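Tudetti Open Day Simulation Set

README for the data recorded during the Wednesday open day at the Trosalmont workshop, December.

Summary

Tudetti is a small set of simulated robot arm episodes. All of it was recorded in front of visitors, on the demo station we run next to the entrance. The set has 172 episodes. It was put together so that people who came to the open day could look at what they had driven, and so that the rest of us could stop passing the files around on a memory stick.

Everything in the set is rendered. There is no real camera footage and no real arm data in it. If you want the recordings from the physical cell, ask Marietjie Sithole, who keeps those separately under different terms.

How the demo worked

Visitors sat down at the station and steered a simulated arm with a handheld controller. A host read out the task from a card, started the recording, and stopped it when the visitor said they were done. Each person could have up to 2 turns. The doors opened at 10 a.m. and the station stayed busy until we closed it for the afternoon talk.

There were 11 task cards. Most ask for one block to be moved next to, onto, or away from another object. The wording on the card is stored with the episode exactly as it was read out, including the two spelling mistakes we found later. We left those in.

Before the first turn, the host let the visitor move the arm freely for a short while. Those warm-up moves were not recorded. Some people asked to keep practicing and never did a task, so they don't appear in the set at all.

The world

The simulated room is called Jacobs, after the meeting room it was first shown in. It has plain walls, a dark floor, and a wide table with a patchwork top in blues and turquoise. The arm is black and works over the table. The walls and floor have a fine grain in the renders, so don't filter it out as an error on your side.

In the view below, the gripper is pointing down close to the table, with a tan block shaped a bit like a small house beside it and a small red block above a flat green object.
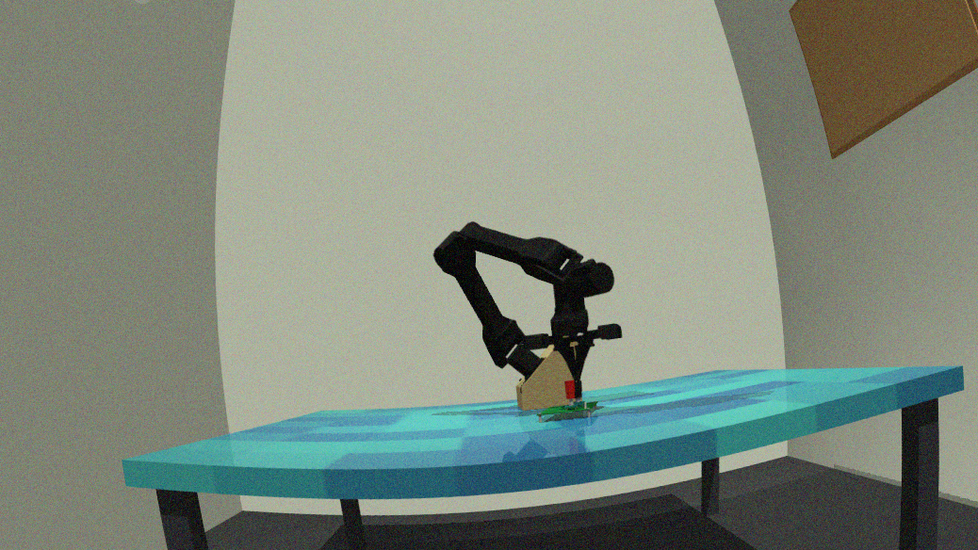 What is in each episode

Every episode folder holds:

- the rendered frames, in order
- the joint positions and the gripper opening for each frame
- the controller input as it came in, with no smoothing
- the text of the task card
- a short result note from the host

Episodes are cut off at 1000 steps. If a visitor was still going at that point, the recording ends there and the result note says "ran out". Please treat these as unfinished and don't count them as failed grasps.

Result notes

The host picked one of these words: done, partly, dropped, ran out, stopped. "Partly" was used loosely. One host gave it to anyone who had touched the right block, and the other wanted to see it lifted first. We have not gone back over the notes to even this out. If your work depends on success labels, make your own from the object positions in the Lolano export (see next section).

Formats

The plain version is folders of images and text files. The Lolano export packs the same episodes into one file per task card and adds the position of every object at each step. Episode numbers match between the two versions. Numbering starts at zero.

Known problems

- The controller lost its connection a few times before lunch. You will see the arm hold still and then carry on.
- In some episodes the block ends up slightly inside the tabletop. This is a contact setting in the simulator that we have since changed — the recordings keep the old behavior.
- Children and adults are not marked separately. Expect a wide range of driving styles.
- Left-handed visitors used the same controller layout as everyone else.

Visitors and privacy

We did not record names, voices, or faces. A turn has a number and nothing else. Visitors were told before they started that the arm movements would be saved and shared, and anyone who preferred not to be recorded could still drive with the recorder off.

Use

Free for teaching and research. If you show the episodes in a talk or a class, mention the Trosalmont open day. Please don't use the set to compare people's skill, as turns were of very different lengths and the hosts gave hints when asked.

Contact

Marietjie Sithole, Trosalmont workshop. Bug reports should give the episode number and say which version you are using, plain or Lolano.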